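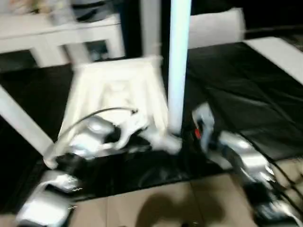
Everything in motion, like my head this October.

1/ Small thread about moving to a smaller apartment in a new country, and what I learned about packaging. I write it slowly because English is my third language. Please be patient with me.

2/ We moved from 79 square meters to 40. My husband made a drawing on paper with every piece of furniture, and on the paper everything had a place. The drawing did not include the boxes the furniture comes in.

3/ In my country we keep the box. My mother keeps the box of an iron she bought before I went to school. The iron is gone for a long time, the box has Christmas decorations inside. I carried this habit with me to Kellthorpe and it does not fit through the door.

4/ Rule for the first week: open one delivery, finish one delivery. I broke it on the first evening. I had the shelf from Skirnarex open in the hall and the lamp open in the kitchen, and the screws of both were in the same soup bowl. Sorting them took until 11 pm.
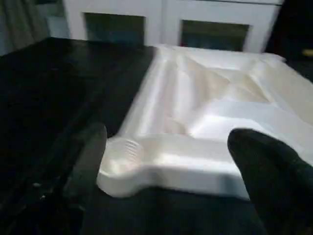

5/ Molded plastic trays are the most difficult. Cardboard you can fold, paper you can press, but a tray with compartments keeps its shape and takes the same space when it is empty. I was thinking to use them in drawers. I tried with one from Nado, for cutlery, and the forks were too long for every compartment.

6/ Also the recycling. In our building, film goes in one container and hard plastic in another, and a tray is for me somewhere between. I wrote to the building office (Sadowski, they answer quickly) and they told me to look for the small number in the triangle. So now I read the bottom of everything.

7/ What I keep: boxes for things under guarantee, but flat, with tape removed, behind the wardrobe. What I do not keep any more: foam, bags of silica, instructions in languages which neither of us can read.

8/ The cost, if somebody is planning the same. We paid 60 for the extra bulky waste pickup and about 2,000 for the whole move, with the van. The van was cheaper in the morning, so ask for the morning.

9/ My mother asked on the phone if I still have the box for the new kettle. I said yes. It is true until the next cardboard collection.

10/ If you have a good system for spare screws, please write it under this post. I still have the soup bowl and we would like to eat soup.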